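The Winter I Took Up Bread Again

My grandmother's neighbor, Petrică Buzatu, used to say that a person who bakes is never really alone in a house, and I have been thinking about him a lot since January, when I pulled the big yellow bowl down from the top of the cupboard and found it had a spider in it and a rubber band and, for some reason, a birthday candle. I washed it twice. Then I stood there with the flour out and realized I had forgotten nearly everything I used to know.

I should back up a little. When we lived in Grurkeslow I baked every week, sometimes twice, and gave most of it away. We had the upstairs flat with the crooked oven door that you had to hold shut with a chair, and I still think those were the best loaves I ever made (my husband disagrees, but he had to move the chair every time he wanted to get to the sink). Then we moved, and there was the new job, and the long drive, and somewhere in there I let the starter die. I didn't even notice for weeks. I opened the fridge looking for mustard and there it was at the back, gray and flat with a smell like nail polish, and I felt so guilty I threw away the jar and all.

So this time I began from nothing, flour and water in a clean jar, with a piece of tape on the side to mark how high it climbed. For 6 days it did not climb at all. I moved it from the counter to the shelf over the radiator, and then to the top of the bookcase, and then back to the counter when I decided the bookcase was too warm, and I talked to it more than I would like to admit.

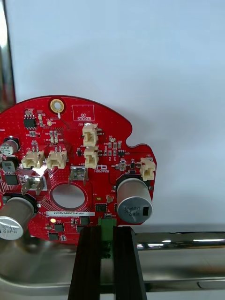 On the morning of the seventh day it had come up past the tape and was pushing at the lid, and I was so pleased I called my mother before she'd had her coffee. She was very nice about it. She wanted to know if I was using the rye, and I said no, and there was a pause, and then she said well, you'll want the rye. She was right, of course. I went down to Egilsson that afternoon and bought the small bag, and I've been feeding it half and half ever since, and it is a much happier creature.

The first loaf was terrible. I'm going to tell you that plainly, as I have read a lot of bread blogs this winter and everyone's first loaf seems to come out looking like a magazine cover. Mine spread out sideways like a tired cat and had a crust you could have resoled a boot with. We ate it anyway, toasted, with a great deal of butter. The second one was worse! The third one had a nice shape but I forgot the salt, and if you have never eaten bread without salt in it, well, it tastes like a wet afternoon.

What turned it around was a letter from my old friend Lucian Roman. He and I worked the early shift together at a bakery called Trudine, years ago now, and he still bakes for a living, the brave man. I had written to him complaining, and he sent back three pages in his tiny handwriting, most of it about his knees, but near the end there was a paragraph asking how long I was leaving the dough before I shaped it. I was giving it four hours, because that's what I remembered. He pointed out that what I remembered was a bakery with the ovens going since two in the morning, and that my kitchen in winter was probably a good deal colder. "Leave it till it looks ready," he wrote, "and then go and read a chapter of something, and then look at it again."

I went and bought one of those little stick-on thermometers and it read 18 degrees by the window (my thermometer only does Celsius, and I've never gotten around to finding another). That's chilly for dough. So now I mix it after supper, give it a few folds while we're watching something, and let it sit out on the counter the whole night through with a plate on top of the bowl. In the morning it has bubbles on it, and it wobbles when you nudge it, and I shape it in my bathrobe before anybody else is up. I love that part — the kitchen still dark, the radio down low, my hands all floury and the dough as soft as an earlobe. 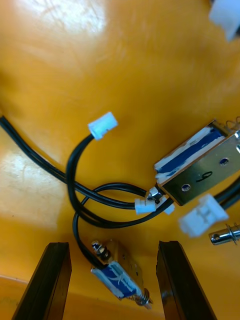 Small parts on a yellow surface.

Now, as for the flour itself, I have opinions, and you can skip this bit if you're not the type. I tried the fancy stone-ground one from the Sokum mill and I wanted so badly to love it, because the bag is beautiful and the woman who sold it to me was lovely. But it drinks water like nothing I've ever met, and my dough came out stiff as putty until I added a good splash more. Mixed half with ordinary bread flour it's wonderful — nutty, a bit sweet, a crumb that's nearly brown. On its own I find it heavy going. My son, who is at the age where he eats most of a loaf standing up, says he can't tell any difference between them.

I've got a seeded one proving as I type this, with sunflower and some of the poppy seeds left over from my sister's cake. The oven's been heating for a while and the kitchen smells of hot iron from the pot. If it comes out well I'll write up the amounts for you, and if it doesn't, there's always butter.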